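Home | Products | Manuals | Spare Parts | Contact

Print this page | E-mail this page

Ikilska Table, Care and Set-Up Guide
Section 4: Surface Care

4.1 Before first use

1. Remove the packing film and let the top stand uncovered overnight.
2. Wipe the whole surface with a soft, damp cloth. Follow the grain.
3. Dry with a second cloth. Do not leave water standing at the edges.

Note: Grain and color differ from one top to the next. Arches, ovals and wavy lines are natural figure in the wood and are not covered under the warranty as defects.

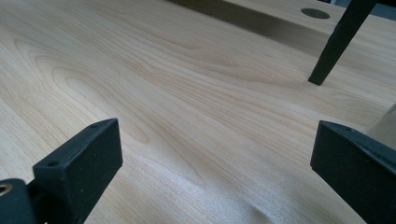 4.2 Weekly cleaning

1. Clear the table and brush off crumbs or grit.
2. Mix 2 teaspoons of mild dish soap into a bowl of warm water.
3. Wring the cloth out well and wipe with light pressure.
4. Wipe again with clean water, then dry.

CAUTION: Do not use scouring powder, steel wool, ammonia or furniture polish containing silicone. These dull the finish and cannot be buffed out.

4.3 Light scratches

1. Test on the underside first.
2. Fold a sheet of 600-grit paper around a cork block.
3. Rub along the grain only, until the scratch can no longer be felt.
4. Apply a thin coat of Egger Clear Finish. Leave to dry overnight before putting anything on the table.

Note: A repaired spot may look less glossy than the rest for a few weeks. For deep gouges, contact the Prerkberg service desk.

Last revised 27 Feb 2023

Related items
Ikilska Bench: Assembly
Lukdale Extension Leaf: Fitting
Replacement Feet and Glides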